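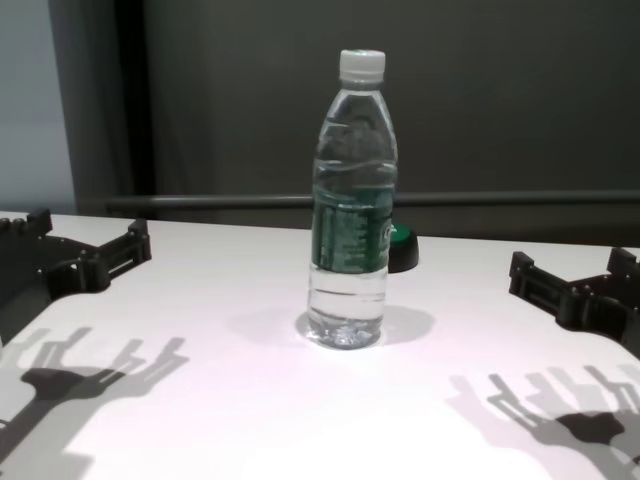 Plastic water bottle

A plastic water bottle is a lightweight container made to hold a single person's drinking water, usually sold already filled and closed with a screw cap. It is one of the most familiar objects in daily life, found on desks, in lunch bags, rolling around the floors of cars, and lined up in the refrigerators of corner stores nearly everywhere. Most are clear, so that the water can be seen, and most carry a paper or plastic label around the middle.

Material

The great majority of single-serve bottles are made from polyethylene terephthalate, which most people know by its short name, PET. It is tough for its weight, it is nearly as clear as glass, and it can be squeezed quite hard before it splits. Older bottles were noticeably thicker than the ones sold now, and anyone who has kept one in the back of a cupboard for some years (many of us have!) will feel the difference right away in the hand.

Shape and parts

The bottle begins as a small, thick tube called a preform, which already has its threaded neck. The preform is warmed, stretched, and blown out with air against the inside of a mold, and the mold gives the bottle all of its curves and ridges.

The neck widens into the shoulder, a rounded slope that lets the water pour smoothly and spreads the load when bottles are stacked. Under the shoulder is the label panel, often fairly plain so that the label lies flat. Horizontal ribs molded into the wall keep the thin plastic from buckling when somebody picks the bottle up, and they make for a better grip as well.

The bottom is often the most complicated part. Many bottles stand on what is called a petaloid base, a ring of rounded feet that looks a little like a flower when it is turned over. The form was worked out for soft drinks, whose pressure would push a flat bottom outward and leave the bottle rocking, but it turns up on water bottles too.

Cap

Caps are generally molded from a harder, less glossy plastic than the bottle itself. White is a common color, though blue and green are easy to find. The fine vertical ridges around the rim give the fingers something to hold, a small kindness to anyone with damp or tired hands. A thin band at the lower edge breaks away at the first opening and shows the buyer that the bottle was sealed.

Label

Labels are either wrapped around and glued or shrunk onto the bottle with heat. They carry the name of the water, the place it was bottled, the volume, and a good deal of small print. Dark greens and blues are favorites with bottlers, perhaps for their suggestion of woods and cold lakes.

Keeping and reuse

Filled bottles are best kept upright, out of the sun, and well away from gasoline, paint, and strong cleaners, whose smells can pass slowly through the plastic. An opened bottle is pleasantest if finished within 2 or 3 days and kept in the refrigerator in the meantime. Single-serve bottles may be refilled, but the narrow neck makes them hard to scrub, and a wide-mouthed bottle meant for washing is a more comfortable choice for every day.

Recycling

PET is among the more widely recycled plastics. Empty bottles are sorted, washed, and chopped into flakes, which may become new bottles, carpet, or the soft filling of winter jackets. Local rules on whether to leave the cap on vary a good deal.

See also: Bottle cap; Drinking water; Screw thread; Vacuum flask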